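Threads > Local politics > Metside

Latest Threads Replies Media

Metside council met on the rental licensing bill, 09/08/2019. I brought a sandwich. Thread.

The bill would make landlords pay $71 a unit for a license and an inspection every 4 years. The landlords' lawyer called this "a war on porches." There is no mention of porches.

Libor Polák moved to send it back for more study. It was last sent back for more study in June, on a motion by Libor Polák.
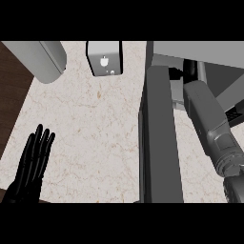
Marble counter, seen from above.

Yulan Liao asked what the June study found. Staff said it hadn't started, as the money for it is in the bill.

Public comment: 8 speakers, two minutes each, one of whom used both on the Ingate bus.

Viera Ševčík wants buildings over 100 years old exempt. That would cover most of Jireš Street, where the complaints come from. She called it a compromise.

Vote to send it back failed by one. Vote to pass it also failed by one. Same one.

So it's back on the agenda next month. Sandwich was fine.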